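The Room on Erkard Street

Onyekachi Nwankwo had the key in an envelope with the number 11 on it. The agent at Ogundipe had told him to keep the envelope too, and he had not asked why.

His mother had lived in the apartment for the last part of her life and he had visited twice. Both times they had sat in the front room with the television on. She had asked about his job at Revisus and he had told her it was fine. The second time, in April, she gave him 60 dollars for the bus, though the ticket cost less than that and he was a man with a salary.

The stairs smelled of paint. A woman on the second floor was holding her door open with her foot and pulling a cart inside.

"You're the son," she said.

"Yes."

"She said you were taller."

He took the other end of the cart and lifted it over the sill. She thanked him and shut the door.
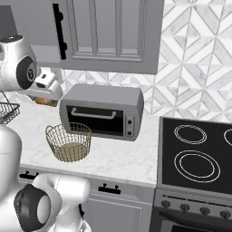 He had planned to start with the papers. His sister wanted the insurance letter and the deed to the plot in Pludum, where nothing had been built and where, as far as he knew, nothing would grow. He found the deed in a shoebox under the bed. Under it were his letters from school, all of them, tied with kitchen string. He had written to her every week because the school made them do it. The letters said that the food was good and that he was working hard.

He read four of them. Then he read the backs, where she had practiced her answers in pencil before copying them out clean. She had crossed out a lot. In one she had written, "The house is quiet," and crossed it out, and then, "Your uncle bought a goat."

He remembered the goat. He had told the whole dormitory about it.

His phone rang. It was his sister.

"Did you find it?" she said.

"I found the deed."

"And the letter?"

"Not yet," he said, and moved the box onto the bed — there was room there to spread things out. "I'm going to be here a while."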